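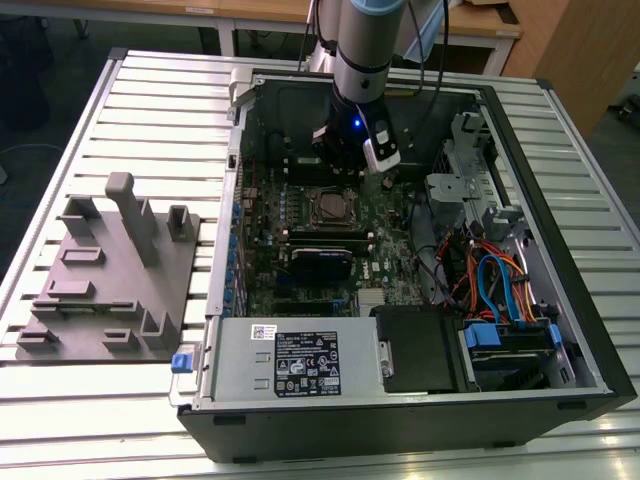 Slide 1: the arm over an open Dell tower, gripper pointing down at the board.

Speaker notes — Planning in tight boxes: what we learned writing the software for a disassembly arm

Leave the title up while people sit down. Say hello, thank Gruluvholm for the room, and get going. Twenty-five minutes plus questions.

Start with the problem. A desktop PC is a lovely thing to work on if you have wrists and eyes. For a planner it's a box with high walls, a floor full of things you mustn't lean on, and cables that don't stay put. Our first planner treated the whole case as one solid lump to keep clear of, so of course it refused to go inside. It was very safe and completely useless! Pause here, people usually laugh.

Slide 2: the stack, top to bottom. Don't read out the boxes. Three things matter. Prustano is the perception side, and it gives us part poses and a confidence for each. Landry is the task planner, which decides what to try next. Nulden is the controller, and it runs on its own machine with its own clock. They talk over a message bus and each can be restarted without the others falling over (this took us until September to get right, and I'm prouder of it than of anything clever).

Slide 3: perception. The point to get across is that we stopped trying to recognise everything. We tried a big model with a label for every part and it was wrong in confident, expensive ways. Now Prustano looks for anchors first: the case rim, the power supply, the processor socket. Once those are fixed in place the rest of the search gets much smaller. We have 3,134 labelled views at present, and the labels that helped most were the dull ones, edges and corners of sheet metal.

Mention cables. We don't model them as shapes. We mark the region they could be in and charge the planner for passing through it. It's crude and I love it.

Slide 4: planning. Go slowly here, this is the bit people write down. 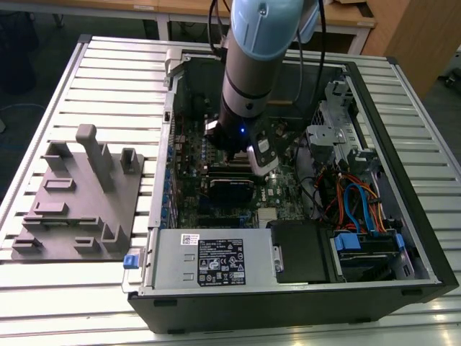
The trick is to split the motion in two. Outside the case we use an ordinary sampling planner, with plenty of freedom, and it can be as wiggly as it likes because we smooth the path afterwards. At the rim we switch. Inside, the tool may only move along a small set of approach directions worked out for each target part. So a memory slot gets a straight-down approach plus a few tilted ones for when something tall is in the way. If none of them clears, Landry doesn't fight it. It marks the part as blocked and goes looking for whatever is doing the blocking.

Numbers, if asked: median planning time inside the case went from 463 milliseconds to 80. Say clearly that this is planning only, no perception, no motion.

Slide 5: control. Position control right up to the last few millimetres, then force control takes over. The handover used to make the arm twitch. The cause was a filter that started from zero each time, so we now warm it up during the approach and the twitch has gone. Ask if anyone else has been bitten by this — hands always go up.

Slide 6: tooling. Don't skip this if short of time, cut slide 5 instead. Every run writes one log with camera images, joint states, planner decisions and the software version all on one timeline. You can scrub back to any moment and ask Landry to plan again from there. We have more than 183 of these replays in the nightly tests. When somebody changes a cost weight we find out by breakfast which old problems have come back. I can't tell you how much calmer this makes everyone.

Slide 7: what still doesn't work. Shiny metal confuses the depth estimate. Clips that need a squeeze and a pull together are hit and miss. Recovery after a dropped part is mostly "stop and call a person", and I think that's fine for now.

Last slide: links to the replay viewer and the log format. Both are small and you can use them without the rest of our stack. Please do, and send bug reports! Then questions. If it goes quiet, offer the story of the upside-down transform.

Filed under: Talks & Slides, Motion Planning, Software

3 comments

rimfinder
The cable cost region is such a good idea. Do you shrink it once a connector has been unplugged, or keep it the same for the whole run?

tall_order
We had exactly that filter problem! Two weeks of blaming the gearbox. Wish I'd seen slide 5 first.

m.k.
Is the log format page still up? The link at the end of the slides gives me an error.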